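Diensttagebuch der Hausleitung, Gästehaus Stisholm
August, Eintrag zum Nachmittag

Um 13.30 Uhr wurde Zimmer 309 zur Durchsicht der Textilien geöffnet. Anwesend waren die Unterzeichnende sowie Frau Nisreen Geagea. Die Durchsicht war nach dem Auszug der letzten Langzeitgäste fällig und hätte nach dem Hausplan bereits im Vormonat erfolgen sollen. Die Verzögerung geht zu Lasten der Hausleitung und wird hiermit vermerkt.

Als Ablagefläche diente wie üblich das Bett. Das Zimmer besitzt keinen Tisch von ausreichender Größe, und der Fußboden kommt für saubere Wäsche nicht in Betracht. Es wurde vereinbart, jedes Stück einzeln auszubreiten, auf Flecken und offene Nähte zu prüfen und erst danach zu falten.

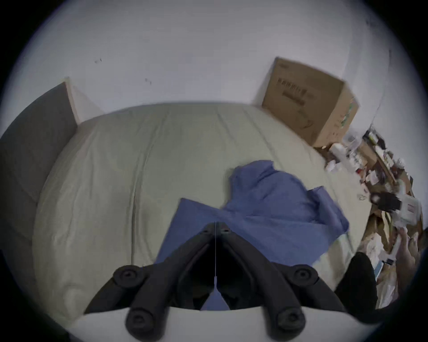

Die Prüfung der Nähte nahm mehr Zeit in Anspruch als vorgesehen. Nach der Wäscheordnung, die seinerzeit vom Haus Skerkavum übernommen worden ist, gilt ein Stück als ausbesserungsfähig, solange die offene Stelle nicht länger als acht Zentimeter ist. Darüber hinaus ist es auszusondern. Ich habe diese Grenze stets für zu streng gehalten und habe dies auch heute wieder zu Protokoll gegeben. Zwei Stücke wurden dennoch ausgesondert, drei gehen an die Näherei Mansour.

Länger besprochen wurde die Behandlung der blauen Wäsche. Sie ist bisher ohne Unterscheidung der Töne gemeinsam gewaschen worden, Dunkelblau mit Hellblau, Grobes mit Feinem. Bei den helleren Stücken führt dies auf Dauer zu einem grauen Stich, der sich mit den vorhandenen Mitteln nicht mehr beheben lässt. 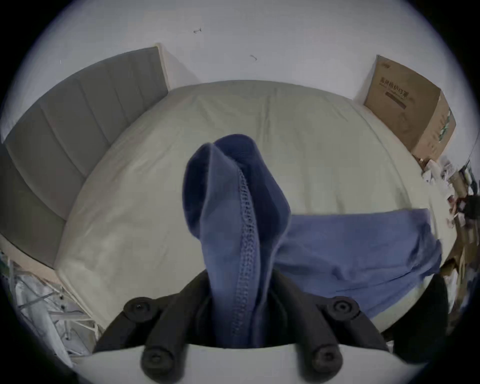
Nisreen Geagea wandte hierzu ein, eine Trennung nach Farbtönen sei bei der gegenwärtigen Belegung kaum durchzuhalten, da die Trommel sonst halb leer laufe. Wichtiger erscheine ihr, Strickwaren und Socken grundsätzlich von den glatten Stoffen fernzuhalten, denn die Fusseln seien das eigentliche Ärgernis.

Dem Einwand ist Gewicht beizumessen. Es wurde festgelegt, bis zum Monatsende nach Stoffart zu trennen und die Farbtöne vorerst zurückzustellen. Ein entsprechender Aushang für die Waschküche ist zu schreiben. Der alte hängt noch in der Fassung, die das Waschmittel Sarurer vorschreibt, obwohl wir es längst nicht mehr beziehen.

Zum Zustand des Zimmers selbst ist festzuhalten, dass die Wand hinter dem Bett einzelne kleine dunkle Spuren aufweist. Ein Anstrich ist deswegen nicht zu beantragen. Der Versuch mit einem feuchten Tuch soll genügen. Ferner steht auf dem Bett, an die Wand gelehnt, ein Karton mit dem Aufdruck »Medical protective mask«.
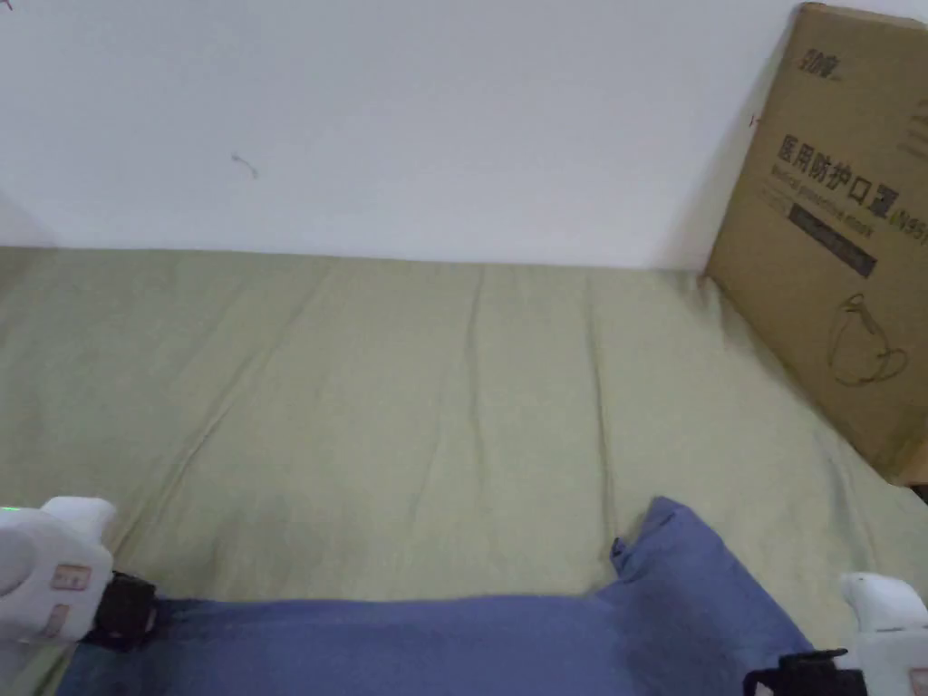 Kartons gehören nach der Hausordnung in den Abstellraum und sind dort mit dem Aufdruck nach vorn einzustellen. Ich werde den Schlüssel morgen früh bei Frau Rosalba Farina abholen. Bei dieser Gelegenheit ist auch die Frage der Regalböden anzusprechen, die seit dem Frühjahr offen ist.

Gegen 15 Uhr wurde mit dem Falten begonnen. Die kleineren Teile waren rasch erledigt. Bei den größeren blieb die alte Meinungsverschiedenheit bestehen, ob zuerst der Länge oder der Breite nach zu legen sei. Ich halte an der Länge fest, weil die Kanten im Schrank dann einheitlich nach vorn zeigen. 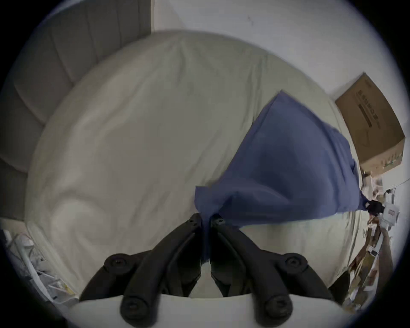

Was geschieht mit Stücken, deren Zugehörigkeit nicht zu klären ist? Sie werden gefaltet, mit einem Zettel mit der Zimmernummer versehen und bis zum Ende des Folgemonats im Wäscheschrank aufbewahrt.

Die Liste der ausgesonderten Stücke liegt diesem Eintrag bei. Offen sind der Aushang, der Gang zur Näherei und der Bettbezug für Zimmer 309, der in der passenden Größe nachzubestellen ist. Das Fenster wurde um 16.10 Uhr geschlossen.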